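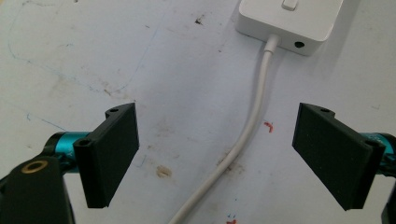 How often does an outdoor acrylic court need its lines repainted?
Every four to six years for a court in ordinary club use, and sooner where wheeled sports share the surface. Wear shows first at the baseline and the service line, so inspect those two before deciding on the rest.

Repainting playing lines on an acrylic hard court

These instructions cover line work on an existing acrylic-coated asphalt or concrete court. They assume the colour coat is sound. If the coating is peeling, blistered or cracked through to the base, stop and deal with that first, as new lines will lift with the old surface.

Tools and materials

Textured acrylic line paint, white
Clear line primer (sealer)
Masking tape, 50 mm wide, rated for outdoor use
Steel measuring tape, 30 m
Chalk line with blue chalk (red stains)
Two masonry nails or weighted markers for fixed points
Short-pile rollers, 50 mm, and a tray
Stiff broom, hose, mild detergent
Offcut of carpet or a small hand roller for pressing tape

One doubles tennis court with all its lines takes less than 5 litres of paint in two coats. Netball and basketball lines on the same slab will need their own colours and their own tape runs. Do one sport at a time.

Weather

Work between 10 and 30 degrees, with no rain due for 24 hours. Measure the temperature of the surface as well as the air. A dark green court in full sun can be far hotter than the air above it, and paint rolled on at that point skins over before it bonds. Start at 8 am in summer. In March, wait until the dew has gone, and finish early enough for the second coat to dry before evening.

Cleaning

Sweep the whole court, then wash it with detergent and rinse twice. Treat moss or algae with a court-safe biocide a week beforehand and brush off the residue. Do not use a pressure washer with a narrow jet. It cuts the texture out of the coating and leaves stripes that hold water.

Let the court dry fully. Check the low spots by pressing a sheet of kitchen paper on them.

Setting out

Old lines are not always correct. Measure before you trust them. On the Susedham courts the far service line was 52 mm out, and had been painted over in the same place at least twice.

1. Find the centre of the net line and mark it.
2. Measure 5.485 m each way along the net line for the doubles sidelines.
3. From each of these points, measure 11.885 m at right angles to the net line to reach the baseline corners.
4. Check the diagonals. From a net line point to the opposite baseline corner, the distance should be 16.17 m. The two diagonals in each half should agree to within 5 mm.
5. Mark the singles sidelines at 4.115 m from the centre.
6. Mark the service lines at 6.40 m from the net.
7. Snap chalk lines between the marks.

All measurements are taken to the outside edge of the line, except for the centre service line and centre mark, which are measured to the middle. Most lines are 50 mm wide. The baseline may be up to 100 mm.

Taping

Tape both sides of each line, keeping the gap constant. Pull out long lengths, hold them just above the surface and lower them on to the chalk. Short lengths wander. Press the edges down firmly, particularly where the texture is coarse.

Priming and painting

Roll clear primer along the inside edges of the tape. It fills the small gaps under the tape that white paint would otherwise run into. Leave it until it is dry to the touch, usually 30 minutes.

Roll the first coat thinly along the line. Leave it for an hour. Roll the second coat in the same direction. Two thin coats cover better than one thick one, and a thick coat plays slick underfoot.

Remove the tape while the second coat is still slightly soft, pulling back on itself at a low angle. Cut in any bleeds the next day with court colour and a small brush.

Covering wrong or unwanted lines

Use the matching colour coat, sanded grade. Two coats are normally enough, three over white. A patch will look darker than the faded court beside it for a season. This cannot be avoided short of recoating.

Reopening

Allow 24 hours before play and 48 before the net posts are moved across the surface. Keep wheels off for a week.

Revised by Beverley McAlister: diagonal check added to setting out.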